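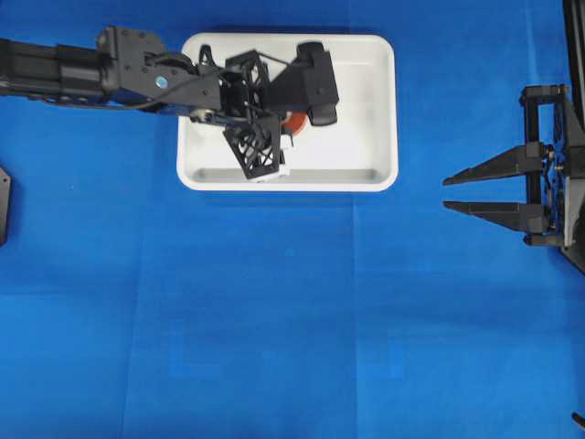
Setting Out a Tray for Tape and Small Supplies
Givulbridge Workshop Services, revised April 2018

These instructions apply to all shared work tables. Members are asked to follow them before starting a job and again when leaving.

1. Spread a plain cloth over the table and smooth it by hand. Light creases may be left.

2. Place a shallow, white tray near the far side of the cloth, with its long side facing you. A raised rim is required, as rolls of tape travel easily.

3. Put in the tray only what the job calls for. Spare rolls stay in the cabinet.

4. Inspect each roll of electrical tape. Wipe dust from the flat faces with a dry rag, and fold the loose end under itself by half an inch.

5. Stand the roll on its edge when the core must be checked. A cardboard core should be round and firm — a crushed one will not turn on a dispenser. 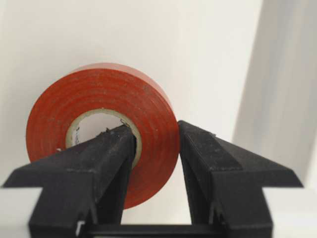 Brittany Hawthorne asks that red and orange rolls be kept on separate pegs, as the two are often confused under the evening lights.

6. Return rolls to the pegs by color. Empty cores go in the paper bin.

7. Shake out the cloth, fold it along its existing lines and leave it on the lower shelf.

Requests for new tape should be entered on form 772.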